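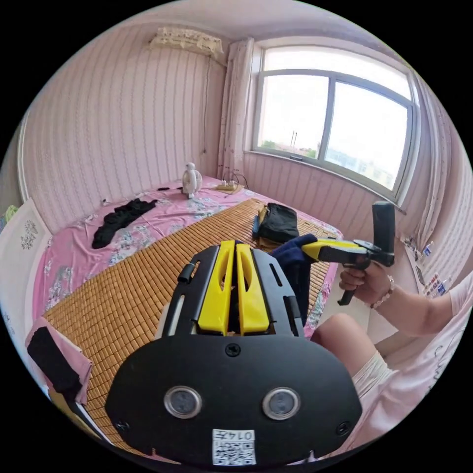
A bamboo tile mat laid over a flowered sheet, with a navy garment held above the bed.

Bamboo bed mats are getting another push from home goods sellers, who say the small tiles keep sleepers cooler and double as a flat surface for folding clothes. The second claim is new, and the case for it looks thin.

Zolladus, a housewares firm based in Duvthorpe, began promoting its Testa mat as a "sleep and sort" product in June. The company says 3842 mats were sold over the summer and that customers fold laundry faster on them. Asked how that was measured, it pointed to a survey in which 100 buyers were asked whether they agreed. It had no timings to share.

Magdy Metwally, who runs the household testing desk at Pledasis, a consumer group in the town, was not impressed.

"A shirt folds the same way on a mat as it does on a sheet," Metwally said. "If your sheet is slippery, fine, the mat may stay put a little better. I would not pay extra for that."

Pledasis tried three mats on ordinary beds, using T-shirts and other light clothes, and found no difference worth reporting. It did note that thin fabric sometimes snagged between tiles.
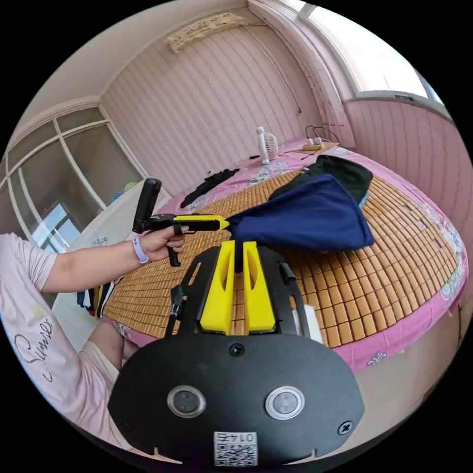
Does a bamboo mat need to come off the bed before folding?
It can stay on, as long as it lies flat and the tiles have no rough edges that could catch on cloth.

Zolladus said it stands by the survey and plans a larger one, with nearly 1000 buyers. It did not say whether anyone would be timed. The "sleep and sort" label will stay on the packaging in the meantime.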